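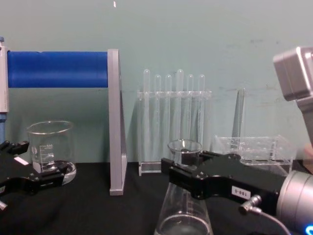

Asger Overgaard wants to know why we spend a whole session on glassware before anyone is allowed to mix anything. His point is that a beaker is a beaker, and that most of the class handled one in high school.

Fair enough, but the marks lost in last year's practical reports were mostly lost on glassware. Volumes were read off the wrong vessel and tubes were put away dirty. These notes cover what you need for the first two bench sessions.

5 min read

Session 1: Beakers, tubes and racks

Beakers
The printed lines on a beaker are a guide. Use them when the method says "add water to the 100 line" or gives a similar rough amount. If the method gives a volume to a decimal place, use a pipette or a burette. Writing a beaker reading to the nearest tenth of a millilitre will cost you the mark.

Pour from the lip, with the glass tilted slowly. Set a beaker down flat and well back from the edge of the bench.

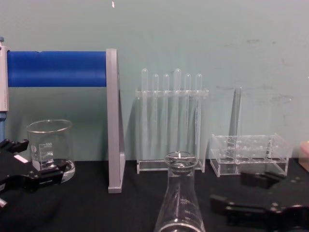
Test tubes go in the rack whenever they are out of your hand. Don't lay them on the bench, even for a moment. Clean tubes are stored mouth down so that they drain and don't collect dust. Turn them mouth up when you are ready to fill them, and label each one first, near the top, in pencil on tape.

Tubes come from more than one batch and may not match in length. This doesn't matter for colour tests. It does matter if you are comparing the depth of liquid by eye, so pick out a matched set before you begin.

Acrylic racks
Clear acrylic is handy because you can see the full length of the tube. It has two weaknesses:
- Acetone and some other solvents cloud it or crack it. Wipe acrylic with mild detergent and water only.
- It softens with heat. Hot tubes go in the metal racks on the side bench.

Washing up
Rinse with tap water, brush with detergent, rinse again, then finish with distilled water. Look at how the last rinse runs off. An even film means clean glass. Beads or streaks mean grease, and you start over.

Chipped rims go to Elínborg Þorgeirsson at the prep room window. Broken glass goes in the marked bin, never in the garbage.

Before Session 2
Read the Bodley handout on pipettes and bring your lab coat. Glassware sign-out sheets are in drawer 19.

Search this site Enter keywords Go

Questions: Ragnheiður Brynjólfsdóttir, Room 300 | © 2019 Pasuria Teaching Laboratories | Back to top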